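FOR IMMEDIATE RELEASE

Fatby questions "fits everything" claims on dish racks, publishes its own loading notes

RIRNAU, March. Household goods retailer Fatby today released the results of a store-wide look at how dish drying racks are sold, and says shoppers should be slow to believe the number on the box.

Fatby read through 2,674 customer comments on the racks it carries. The most common complaint, ahead of rust and price, was that the rack held fewer dishes than promised. Of the 43 models reviewed, only 5 stated what size of plate the maker had in mind when it gave a capacity.

"A rack that holds a full set of one maker's plates may hold half a set of somebody else's," the company said. "We have sold racks on those numbers ourselves, and we are not comfortable with it."

The notes, prepared with kitchen supplier Ó Dálaigh, look at the plain white wire rack, still the most common type in Fatby stores. They advise standing plates upright in the slots, giving wide, shallow dishes an end to themselves, and trying cups and small bowls last. Ó Dálaigh doubts that any slot spacing suits both a flat dinner plate and a deep bowl, and the notes do not claim to have found one.

Fatby has also declined to carry the Hustar "70-piece" rack until the maker explains what counts as a piece. Forks, it seems, may. Hustar has been asked for its method.

The notes are free at the Rirnau store and do not recommend a product. Fatby makes no promise that following them will get more dishes into a rack. Mixed dishes remain hard to fit, and customers are advised to take their largest plate to the store before buying. 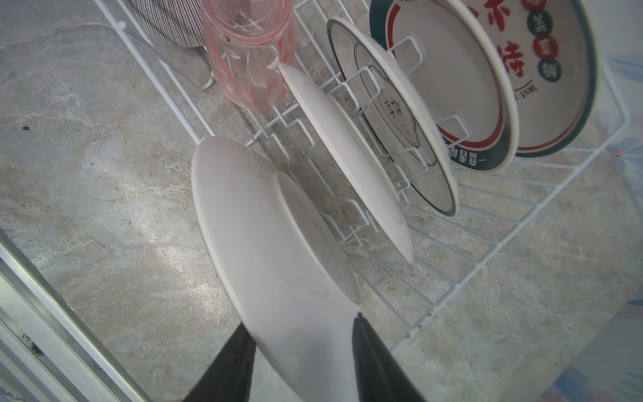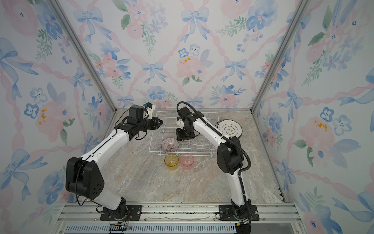
White wire dish racks with mixed tableware. First picture: plates stood upright. Second picture: a small glass bowl in the rack, two cups in front.

Contact: Fatby Press Office, Rirnau | © Fatby. All rights reserved. | Back to top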